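Careers > Workshop and Studio > Workroom Assistant

Oct 7, 2024 - Posted by the Luvura Staffing Desk

Workroom Assistant (part-time), Grundum Building

Luvura invites applications for the position of Workroom Assistant at its shared workroom in the Grundum Building. The position is part-time, at 20 hours per week, and is offered for a fixed term ending in February, with the possibility of renewal. Two assistants will be appointed. The successful applicants will report to the workroom supervisor and will share responsibility for the condition of the room, its long table, and the tools and supplies kept for its users.

About the workroom

The workroom serves members of Luvura, tenants of the Grundum Building, and outside groups who reserve the space for short projects. Typical uses include cutting and mounting card, small repairs, model making, sorting parts, and packing finished work for shipment. More than one group may use the room on the same day, and each is entitled to find the table clear and the common tools in their places. Keeping to that standard is the main purpose of this position.

The stock list for the room runs to 3,000 items, most of them small: blades, pens, clips, fasteners, tape, labels, and sheet materials. The list was moved last year from paper cards to the Vosau inventory system, and a number of entries still need to be checked against what is on hand. Assistants will be expected to take part in that work during quiet hours.

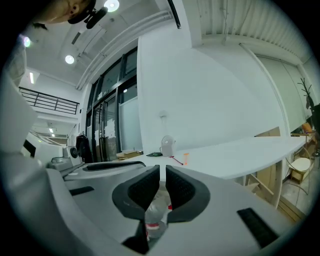
The workroom, with the long white table and the glass doors behind it.

Duties

Assistants will carry out the following duties under the direction of the supervisor.

Opening and closing. Unlock the room, turn on the lights, and check the table surface before the first reservation. At the end of the shift, return common items such as fans, cutting mats, and pens to their assigned places, turn off all equipment, and lock the doors. The closing sheet must be signed on each shift.

Table care. Wipe down the table between reservations. Cutting is permitted only on a mat, and assistants are expected to remind users of this courteously and to report any damage to the surface on the day it is found.

Supplies. Receive deliveries, unpack cartons, compare the contents with the packing slip, and enter them in Vosau. Flatten and remove empty cartons. Boxes may be set on the floor for a short time during unpacking, provided that the way through the doors remains clear.

Notices. Post the weekly reservation sheet and remove notices that are out of date. Notices from outside groups require the supervisor's initials before they are posted.

User support. Greet users, confirm their reservations, show them where tools are kept, and give a short safety introduction to anyone using the room for the first time. Assistants do not give instruction in particular crafts and do not complete work on behalf of users.

Personal belongings. Direct users to the hooks for coats and outer clothing, and log any items left behind. Unclaimed items are held for 12 days and then passed to the front desk of the building.

Requirements

Applicants must be at least 18 years of age and legally authorized to work. They should hold a high school diploma or equivalent and be able to stand for most of a shift, lift cartons of moderate weight, and use hand tools safely. Basic computer skills are required. Previous experience in a stockroom, school workshop, library, print shop, or similar setting is welcome but is not a condition of appointment.

The position calls for patience and a steady, orderly manner of working. Much of the day consists of small tasks repeated many times - putting back a pen, clearing scraps, correcting a count - and applicants should consider whether work of this kind suits them.

Hours and pay

Shifts are four or five hours in length and are assigned two weeks in advance. Some evening work is required. Pay is hourly, at the Grade 2 rate on the Luvura support staff scale, a copy of which is available on request. Training is paid at the same rate. Assistants receive free use of the workroom outside their shifts, subject to the reservation calendar.

How to apply

Applicants should submit a completed staff application form, a current resume, and a letter of no more than one page describing their interest in the position. The names of two references should be included. References will be contacted only after an interview has taken place.

Interviews will be held in the Mladenović Room on the ground floor of the Grundum Building and will include a short practical exercise in which the applicant checks a small delivery against a packing slip. Applicants who need an accommodation for the interview or the exercise should state this on the application form.

Applications will be reviewed in the order received, and the posting will remain open until both positions are filled. Applications submitted for earlier workroom openings are not carried forward - those who applied before and remain interested must submit a new form.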